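Landus Floor Care Records

README, last updated 16 Mar 2020

Contents

Landus is a set of written records on sweeping and mopping small hard floors in rented apartments. It holds 3000 entries from 68 apartments. Each entry covers one cleaning of one room or hallway. The records were collected by Brosov, and the spreadsheets were cleaned up and merged by Pruvlow.

Files

rooms.csv has one row per floor area. Columns are apartment number, floor type, wall color, number of doors, and whether there is a baseboard.
tools.csv lists the broom, dustpan, bucket and mop kept in each apartment, with color and handle material where known.
cleanings.csv has one row per cleaning, with start time, end time, tools used and a free text note.
notes_bouazza.txt covers the Bouazza building only. Its hallways were logged on paper first and typed in later, so start times there are to the nearest quarter hour.

How entries were made

The person cleaning filled in the sheet right after finishing. Doors were closed before sweeping began, so that dirt did not get pushed under them into the next room. The corner beside the door frame is entered as its own area, coded C. Open floor is coded F and the strip along the baseboard is coded B.
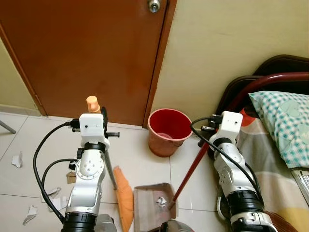

Is a bucket listed even if the floor was only swept?

It is listed in tools.csv if it is kept in the apartment. In cleanings.csv it appears only when it was filled.

Tile and grout

Tile floors make up the largest group. Grout lines are not scored separately. If a note says "lines gray" it refers to grout, and "smudge" is used for walls and doors only. Marks on walls are recorded but were not cleaned as part of this work.

Known problems

Broom and brush were used for the same tool in the first 50 rows of tools.csv. We left them as written.
In 3 apartments the dustpan was replaced during March and both are listed.
Handle color and head color share one column. A single color there means the head.
Some end times are missing where mopping ran into the next room.

Use

Free to copy and change. Please keep this file with the data. Corrections should give the apartment number and the row.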